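Home | Classroom Guides | Planning | Assessment | Family Contact | Downloads

How to Run a Student-Led Discussion Without Doing Most of the Talking

These steps are written for grades 6 through 10, but I have used the same setup with fifth graders by shortening the text. Plan on one 45-minute period. You need a short reading, a class list, and something to write notes on.

Step 1: Pick a text students can finish in class

Keep it under 600 words. Homework reading splits the room into students who did it and students who didn't, and the second group stays quiet for the whole period. I take most of mine from the Primitz reader, which has short articles with room in the margin. A letter, a local news story, or two pages of a novel will do just as well.

Read it aloud once while students follow along. Then give them time to read it again alone and mark two places they want to talk about.

Step 2: Have students write the questions

Each student writes one question on an index card. Put these two rules on the board:

The question can't be answered by pointing to a single sentence.
The writer of the question has to be unsure of the answer.

Collect the cards, read through them quickly, and pull 5. Don't fix the grammar or reword them. If a question is confusing, the group can ask the writer what was meant. Keep the rest of the cards for the next day's warm-up.

Step 3: Set the groups

Groups of four or five work best. With three, one absent student ends the conversation. I change groups every month and post the list before class so that nobody spends time looking for a seat.

Give each group a starter and a note-taker. The starter reads the first question and calls on someone. After that, whoever just spoke picks the next speaker. Students will want to pick their friends at first. Let that go for the first round, then ask them to choose someone who hasn't spoken yet.

Step 4: Stay out of it

Stand where you can hear two groups at once and write down what you hear. If a group stalls, wait a full minute before stepping in. When you do step in, point to a line in the text and walk away. If you add a question of your own, they will start talking to you and stop talking to each other.
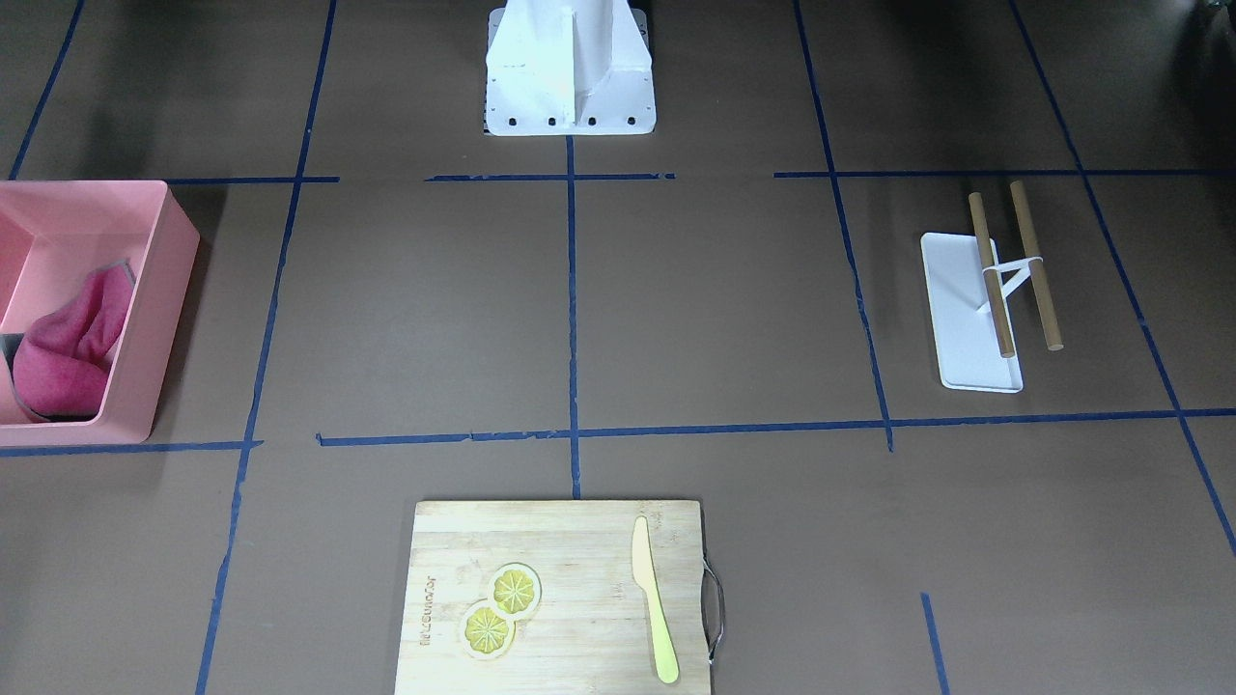

Teachers at Bednarek Middle wrote in that a full minute felt far too long with their seventh graders, and that they had better luck with thirty seconds and a second reading of the question by the starter. I have tried it their way since. It works well with younger groups, and I still use the minute from eighth grade up.

Step 5: Close with writing

Stop the talk with eight minutes left. Each student answers one prompt: "What did someone say that changed or added to what you thought?" They must name the classmate. Read these the same evening if you can. They tell you who is being listened to and who is being skipped, and you can use that when you make the next set of groups.

Grading

I don't grade the talking. Shy students get marked down for being shy, and loud ones learn to fill time. I grade the question card and the closing paragraph, five points each. If your school uses Drorkine for grades, enter them as one assignment with two parts so the average comes out right.

Do this twice before you change anything. The first round is usually stiff, and the second one gives you a better idea of which steps your class needs more practice with.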